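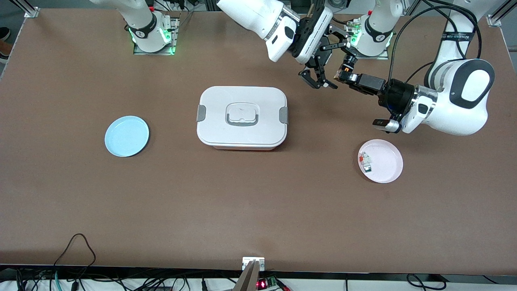 Two arms and a lunch box: an open day at Walline

Print this article | E-mail this article

The lunch box is the hard part, according to Dewanti Ginting. Plates she is happy to leave to the newer staff. A box with a latch at each end and a handle set down into the lid is another matter, and it has taken up most of her working hours since March.

Ginting runs the handling lab at Walline, a small automation firm in an industrial park between a tile warehouse and a tire shop. The company opened its doors to the public on September 19, 2018, and 900 people put their names down for a look. They were taken through in groups of 13, which was as many as could stand around the demonstration table without leaning on the rails.

The table is brown and plain. Two white arms reach in over it from the far side, each on a base ringed with green lights, each ending in a black gripper. For our group the table was set with a light-blue plate, the white lunch box and a pink plate with a small white and grey part on it, marked with a bit of red.

Walline calls the setup Plaston. It was built to try out jobs that involve household and cafeteria goods, the sort of thing that comes in a dozen shapes and gets put down in a different spot each time. Most of the firm's income still comes from a machine called Uso, which stacks trays for commercial kitchens and does one thing all day. Plaston is slower and earns nothing yet.

"Uso knows where the tray is because we bolted a guide there," Ginting said. "With this one the plate is wherever you left it."

She started with the pink plate. The left arm is the one that works that side, and it carries a camera module with an orange accent on its gripper. The two grippers came in close to one another above the table, near enough that a man behind me drew in his breath. Ginting said the arms share one plan of where they are going, and that most of last winter went into that plan.

The small part was lifted, turned and put down on the blue plate. It took nine seconds. A boy of seven or so asked if it could go faster, and Ginting said it could, but that she liked her plates.

Then came the box. One gripper is meant to steady the body while the other works the latch nearest to it, and then the two trade jobs. The first latch went well. On the second the fingers slid off the grey tab and closed on air. Ginting stopped the run, sent both arms back to their start position and tried again. The second attempt opened both sides, and the lid came up by its handle. There was some clapping.

She told us afterward that the lab's figure for the whole sequence was 7 clean runs out of 13 the week before. The right gripper has two fingers, and a latch that size leaves little room for error. A softer fingertip is being tested, under the working name Li, and she expects to have it on the arms before the next open day.

Questions ran nearly as long as the demonstration. People wanted to know what the arms cost (she wouldn't say), how much they can lift (enough for a full lunch) and what happens in a power failure. The arms lock where they are, Ginting said — a brake in each joint holds them.

A retired machinist wanted to know about wear on the gripper fingers. He and Ginting were still on that subject when the next group was called in, and she was resetting the plates as she talked.

Subscribe to our monthly newsletter for features and plant visits. You can unsubscribe at any time.

Contact us | Copyright 2018. All rights reserved. | Back to top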